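Can a Robot Arm Wipe Down a Table Yet? Term Project Report
Seo-ah Byun
15 Sep 2020 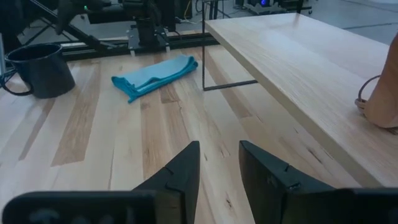
The question I picked back in May was simple. Take a chore a kid can do, give it to an arm with two fingers, see how far it gets. I picked tables because every house has one and every cafe has a lot of them. Pick up the mug, put it on the shelf, pick up the cloth, wipe, fold the cloth roughly, done.

Background (short)

Two kinds of machine already do chores. One kind does a single thing in a shape built for it, like a dishwasher or a floor vacuum. They work fine and they don't care what your kitchen looks like much. The other kind is the general one, an arm that is supposed to do whatever you show it. Most of the talks I watched were about the second kind and most of the money in shops is still spent on the first. I wanted numbers of my own for the second kind, even small numbers.

Setup

Plank tabletop with a raised shelf on one side, thin metal leg. One black mug. One blue cloth. Arm with a parallel gripper, small camera down by the fingers so the policy sees what it is about to grab. I called the control code Flaltell and the task list Teduvura, mostly so the folders had names I could find. Flaltell is a plain imitation setup, nothing clever in it. You demonstrate, it copies.

I did 400 demonstrations by hand over the summer. That was the boring part and also most of the work. My early ones are bad, I kept closing the fingers too soon. Left them in anyway, there was no time to redo it.

Tasks

Mug to shelf. Grab the mug by the rim or the handle, lift, clear the shelf edge, set down.
Cloth pick. Get the cloth off the table with one grasp.
Wipe. Drag cloth across the planks, side to side, without dropping it.
Fold. Cloth ends up smaller than it started and more or less square.

Then 400 test runs split evenly over the four tasks. Mug and cloth moved by hand before each run, so it couldn't just replay one path.

Results

Mug was the best by a long way. Rim grasps mostly fine. Handle grasps worse — if the handle pointed away from the arm it would sometimes push the mug along the table and then close on air. The dark mug was also harder than the white one I practiced with, the inside and the body are nearly the same color to the camera. I think that is the reason, didn't have time to test it properly.

Cloth pick was OK when the cloth was bunched up. Lots of ridges to pinch. Flat cloth was terrible. Fingers come down, touch wood, slide, come up with nothing. A person would scrape at a corner with a nail and not think about it.

Wipe sort of worked. It moves the cloth. Whether it cleans anything is a different matter, there is no pressure control, so in the corner under the shelf it barely touches the wood. The shelf leg was a problem too. The arm stays well away from it and leaves a strip unwiped every time.

Fold was 37 successes out of 100 and I was generous. A few of those I would send back if I was paying for it.

Also 2 runs had to be stopped by hand, both times the wrist getting to close to the shelf edge.

Is it useful for a shop?

I talked to the manager at Holanda, the cafe near campus. She asked how long one table takes. Up to four minutes, on my setup. Her staff do it while walking past. She was nice about it. She said she would take something that only collected mugs, if it ran overnight and didn't need watching. That matches what I found, the rigid thing works and the soft thing doesn't.

For a home it is less clear. Slow is fine if you are out. But the house has to stay put, and the tables I tried at Bridden (student housing, shared kitchen) had chargers, mail and crumbs all over. I only did a few informal tries there so no numbers. It did not go well.

Problems with this study

One arm, one table, one cloth. Lighting never changed much. I scored the runs myself, no second scorer. The fold rule is vague and I changed the wording once after the first day of testing, so early scores may be a bit harsh.

Next

Force sensing on the fingers first. Softer tips, maybe with a thin edge for lifting flat fabric. More demos on flat cloth only — the bunched ones teach it very little now. And somebody else should do the scoreing.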